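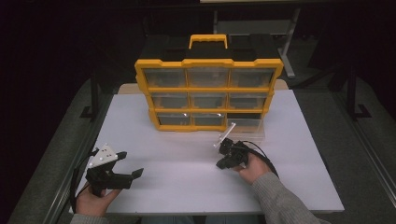 ok thread. finally dealing with the junk room before the move to Prisham. 4 days left and I've done one shelf

1/ screws. why do I own this many screws. every flat pack thing since college left me 2 extras and I kept them all like they were pets

2/ small drawers are the answer. one kind of thing per drawer. no "misc" drawer, misc is how I got here

3/ label BEFORE you fill. I did it after and now picture hooks are in with the fuses

4/ found 20 keys. none fit anything. landlord wants one back from the Busance apartment and I cant tell which – so he's getting all of them

5/ batteries: test them, toss the dead ones at the drop off. I had been putting dead ones back in teh pack for years

6/ movers quoted me 60 bucks extra for "loose items". taped everything shut tonight out of spite

7/ tape is gone. store closes at nine. back later with the cable box, pray for me

8/ ok got tape. cables tomorrow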